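Rolov Lill 2

Compact Android smartphone, unlocked, dual SIM

Price: $388
Colors: Slate, Oat, Fern
Ships from our Zotville warehouse
Page updated May 18, 2022

The small phone is back, and we couldn't be happier! Rolov sold the first Lill to a loyal little crowd who wanted a handset they could reach across with one thumb, and those same people have been writing to us ever since, asking when the follow-up would arrive. Well, it's in stock, it's lighter than the old one, and it fixes nearly everything owners grumbled about (yes, the headphone jack has moved back to the top).

Size and feel

Rolov has kept the short, slightly rounded body and trimmed the borders around the screen, so you get more display in a phone that still disappears into a shirt pocket. The back is a soft matte plastic that doesn't pick up fingerprints the way glass does. Lindsay Prendergast on our phone desk has carried one without a case since the review units came in, and she keeps putting it down on concrete steps, which makes the rest of us wince. No cracks so far.

The power button sits on the right under your thumb, with the fingerprint reader built into it. Volume is on the left. Both have a proper click to them.

Screen

An OLED panel this time! The first Lill had an LCD that washed out in direct sun, and the difference outdoors is huge. Text is crisp, blacks are properly black, and the automatic brightness no longer jumps up and down while you're reading on a train. There's a one-handed mode that slides the top of the screen down to the middle — we didn't need it much, but anyone with smaller hands may like it.

Cameras

There are two lenses on the back, a standard and a wide. The main one is a big step up from last time, especially indoors in the evening, when the old model turned everything to mush. Skin tones look natural and the shutter is quick enough for pets and kids. The wide lens is fine in daylight and a bit soft after dark. Video has steadying switched on by default, and walking shots come out surprisingly smooth.

Battery and charging

Our test phone got through a full day of messages, maps and music with some left over, which is lovely for something this small. Heavy gaming will drain it faster. Rolov rates the battery for 1,000 full charges before it needs replacing, and any repair shop can swap it without special glue or heat pads. Charging is by USB-C. There's no wireless charging, so if that matters to you, have a look at the larger Kurnau instead.

Software

You get a clean version of Android with hardly anything added. Rolov's own apps are a voice recorder, a notes app and a file manager, and all of them can be removed. The first update is planned for August and will bring a fix for the alarm volume, which is currently a touch quiet.
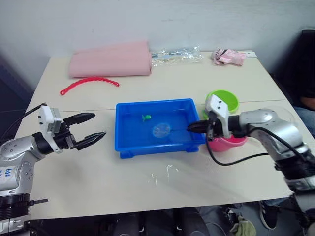 What's in the box

Lill 2 handset
USB-C cable
SIM tray pin
Quick start card
Clear screen film, already fitted

A charger is not included. Any USB-C charger you already own will do the job.

Tips from our desk

Sigita Rimkutė, who sets up phones for our business customers, suggests moving your contacts over before you put the SIM in, then restarting once. It saves a lot of duplicate entries. She also recommends turning off the edge lighting if you like to read in bed.

Owners of the first Lill should know that old cases won't fit. The new phone is a hair narrower and the camera bump is on the other side. Old screen films won't fit either.

Warranty and returns

Every Lill 2 comes with a 2-year warranty covering the handset and the charging port. The battery is covered for the first year. Changed your mind? Tell us within 7 days of delivery and send it back in its original box with the cable and pin, and we'll refund the full price.

Related items

Lill 2 folding case, Slate or Fern
Lill 2 spare battery
Rolov Kurnau, large-screen model with wireless charging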